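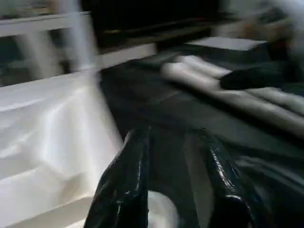 ## Unit 3: Covering and Wrapping a Work Surface

Handout for the home storage course, taught by Heino Ozoliņš. Bring it to the practical session in November.

### Before you start

Clear the surface down to its base cover. Shake the cover out, lay it back, and smooth it from the middle toward the edges. Small wrinkles are fine. Large folds are not, since a jar or tube set on a fold will lean.

Keep light and dark cloths apart. White sheets pick up lint from dark ones, and the lint shows.

### Materials

- One dark cloth or mat per table
- One white sheet, folded in half
- Plastic sheeting, cut to 200 cm
- Wrapping paper on the roll (we use Fendura; Unholm is a little thinner)
- Labels and a soft pencil

The Stępień workbook covers cloth weights in chapter 11. Read the first part only.

### Working with rolls

Store long rolls upright when floor space is short. Stand the roll on a flat spot and check that it doesn't rock. Soft sheeting bunched at the base will steady it a little, but don't rely on that for a heavy roll. Tape the loose edge down, or use a paper band.

When you need a length, lay the roll flat first. Pulling paper from a standing roll creases it near the bottom.

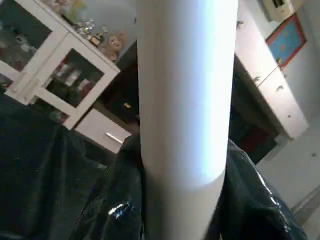 *Fig. 2. White cylinder upright, dark glossy sheeting at the base. Glass-door cabinet behind.*

### Cabinets and display pieces

Items on top of a cabinet come down before the cabinet is moved or covered. Wrap figurines and trophies one at a time. Dolls go in cloth, never in plastic. Bottles and jars behind glass doors are packed standing up, and the shelf is wiped before anything goes back.

Put handles and other loose hardware in a labeled bag. Ditura bags are the right size.

### For next time

Cover one table at home and write down how long it took. Half a page is enough. Read Unit 4 up to the section on drawers.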